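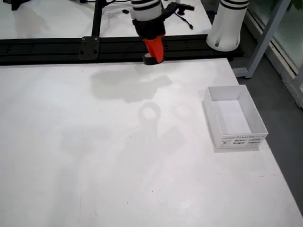
Flillberg library service to open until ten at night from October

Readers in Flillberg will soon be able to borrow, browse and simply sit somewhere warm until ten in the evening, as the town's library service stretches its opening hours at all 13 of its branches, from the big Clirton Road building down to the single room above the post office in Uvska.

The change follows a long summer of asking people what they wanted. We sent out a short form with every loan and left a stack on each desk, and 1592 of you were kind enough to fill one in, many with extra pages pinned to the back (we read those too, and enjoyed them very much). Later closing came top by a long way, followed by more large-print crime novels and a better kettle at Uvska, both of which are now in hand.

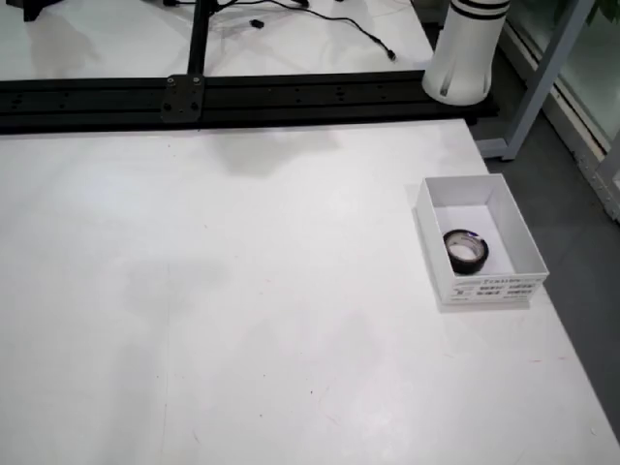

White tabletop with black rail along the back.

Evening visitors will find the full lending service running until closing time, along with the newspapers, the local history shelves and the children's corner, which stays open for families whose days do not end at teatime. Quiet study places can be booked at the desk or by telephone, and 122 of them will be on offer across the service each evening. Holds may be collected right up to a quarter to ten.

The Meléndez Collection of travel writing, given to the town last winter, will also go out on loan for the first time. It comes to 2712 books – a good many of them with the previous reader's pencil notes still in the margins – and we have decided to leave every one of those notes where it is.

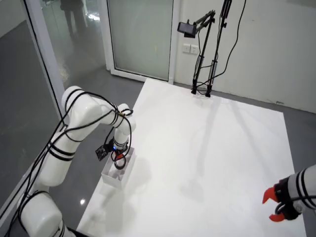 Uvska Readers' Circle welcomed the news, saying that its members had been putting their chairs away halfway through a chapter for years, and that it hoped the buses would now be persuaded to run a little later as well.

Library cards remain free to anyone living or working in Flillberg, and existing cards will work in the evenings without any need to renew them. The new hours begin at all branches in October, and printed timetables can be picked up from any desk.

Ends

Notes to editors: Flillberg Library Service welcomes press visits to the Clirton Road branch. Please ask at the main desk between 9am and 5pm.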